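Vinyl tablecloths that "wipe clean forever": does anyone believe this?
Home & Kitchen > Table Linens
Started Saturday, October 8, 2022

pinfeather62
I've been reading the blurb for the Skolto wipe-down cloth and it says the print is good for 1000 wipes. Who wiped it 1000 times? With what? I go through a tablecloth every couple of years because the print rubs off at the spot where people put their elbows, and every one of them promised it wouldn't. Before I hand over more money I'd like to hear from people who have owned one past the first Thanksgiving.

oatmeal_dave
Had a Skolto since April. It's fine. It's a tablecloth.

pinfeather62
Fine how? Do you have a print on it or is it plain?

oatmeal_dave
Plain gray. So I guess no help to you on the print.

lower_meadow
I don't trust the wipe number on any of them. Damp cloth and a greasy cloth with dish soap are two different things, and the label never says which. I had a Watetti with lemons on it and the lemons were going white inside a year. I used nothing but warm water. Wrote to them, got a reply telling me to use warm water.

Grunbergfan
The Watetti ones got thinner at some point. My old one is still on the porch table and looks good. The Grunberg is better but you pay for it, and they only come in patterns my grandmother would have turned down.

pinfeather62
User name noted, lol. What does "better" mean, thicker?

Grunbergfan
Thicker, felt backing, doesn't slide. No I don't work for them.

tansy_and_rue
Going the other way from everybody. I like a loud print because it hides stains, and I don't care if it fades a bit. Mine's orange-red with little flowers and gold lettering along the border. Round table. My only gripe is the shine. Put a lamp over it and you get a white blob right where you're trying to read.

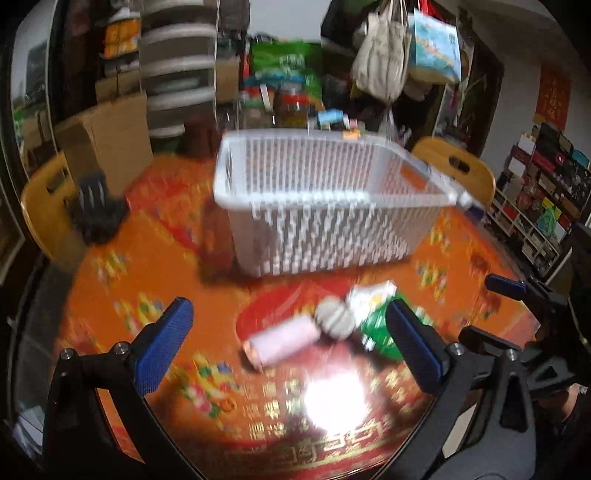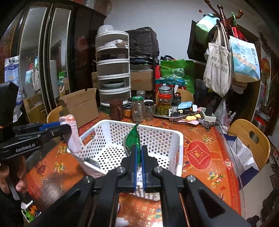

Orange cloth in both, glare spot is in the first one under the red plate

lower_meadow
That glare would drive me up the wall. Also gold lettering is the first thing to go, in my experience. Ask me again in a year.

tansy_and_rue
Could be! I'm not claiming it's immortal. It was cheap.

pinfeather62
See, I'd take cheap and honest about it. It's the "forever" I object to.

oatmeal_dave
Nobody's forcing you to buy the forever one.

kettle_1364
Has anyone looked at Azar? They sell it off the roll and you cut your own. I've bought 3 lengths from them over the years. The edge curls if you don't cut it straight, and I never cut it straight. Print held up okay except for one hot pan ring, my fault.

lower_meadow
Off the roll is the only way I'd go now. At least you can feel it first. But for a round table you'd have to cut a circle and I don't believe anyone who says that's easy.

kettle_1364
String and a pencil, on the back side. It comes out a circle-ish.

Grunbergfan
Circle-ish is why I buy them finished.

pinfeather62
OK. I'm going to look at the Azar in person and I'm going to rub it with my thumb until someone asks me to leave. Still not buying the Skolto with a print unless somebody here has one that isn't plain gray.

oatmeal_dave
Gray doesn't fade. Just saying.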